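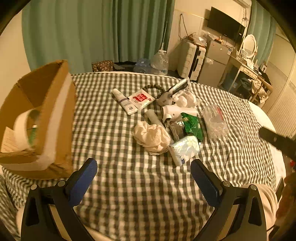 Household items and open carton on the bed, Room 2, Gronow House

Sandedham Supported Housing Association
Minutes of the House Moves Working Group
Held in the ground floor meeting room, Gronow House, at 2:00 p.m.

Chair: Ieuan Lewis
Also attending: the housing manager, the support lead, the finance officer, two resident representatives and the minute taker.

1. Apologies
Apologies were received from the maintenance supervisor. A written update had been supplied and was taken under item 5.

2. Minutes of the previous meeting
The minutes were accepted as a correct record, subject to one change. Under item 6, "storage charge" should read "storage deposit."

3. Matters arising
The housing manager confirmed that the lease on the Hidby building had been signed. Keys will be released in October. The group noted that the elevator inspection certificate was still outstanding and asked that it be obtained before any furniture is delivered.

4. Packing of residents' rooms
4.1 The support lead reported on packing in the bedrooms. The agreed method is for small belongings to be laid out on the bed, where the resident can look them over and decide what is to go in which box. The picture at the head of these minutes was referred to in discussion.
4.2 Members noted the variety of small things to be handled in a single room. Those on the bed included a soft tissue pack, a large cream satin scrunchie, a green packet and a white handheld device. The support lead asked that toiletries and paper goods be kept apart from anything electrical, and that hair accessories and similar soft items go into a zip bag first.
4.3 A resident representative raised the condition of the cartons. It was observed that the cardboard in the picture was creased and dented at the lower edge, where the tape goes around. The finance officer stated that the cartons in stock were bought secondhand. After discussion it was agreed that dented cartons may be used for clothing and bedding only, and that the bottom seam of every carton is to be taped twice.
4.4 The group considered whether bedspreads should remain on the beds until the day of the move. Some residents have asked for this. It was agreed that each resident may choose, and that the choice will be written on the room sheet.
4.5 Papers and letters are to be placed flat in a folder before they are boxed. Staff are reminded not to read or sort residents' papers without permission.

Action: Support lead to revise the room sheet and issue it to all staff.
Action: Housing manager to check the stock of cartons and set aside any that are damaged.

5. Maintenance update
The written update was read. The ramp at the rear entrance has been repaired. Two closet doors at Hidby do not close fully and will be rehung before residents arrive. The hallway carpet will be covered during the move.

6. Budget
6.1 The finance officer reported that $3,916 remained in the moving budget. A quotation of $375 had been received from Inutora for additional cartons, tape and labels.
6.2 The group approved the purchase. The chair asked that delivery be made to the rear entrance, before noon.
6.3 A request for 60 extra wardrobe cartons was deferred until the room sheets have been returned.

Action: Finance officer to place the order with Inutora.

7. Residents' comments
The resident representatives reported that most people were content with the arrangements. Concern was expressed about items in daily use being packed too early. It was agreed that each resident will keep one open box by or on the bed until the last evening, for things such as tissues, chargers and hairbrushes. These boxes will be marked with a yellow label and will travel with the resident.

8. Any other business
The chair recorded the group's thanks to the kitchen staff for providing lunches during the packing period. The support lead asked that scissors and tape be returned to the office at the end of each shift.

9. Next meeting
To be held at Gronow House in October, at 2:00 p.m. Room sheets to be circulated in advance.

The meeting closed at 3:25 p.m.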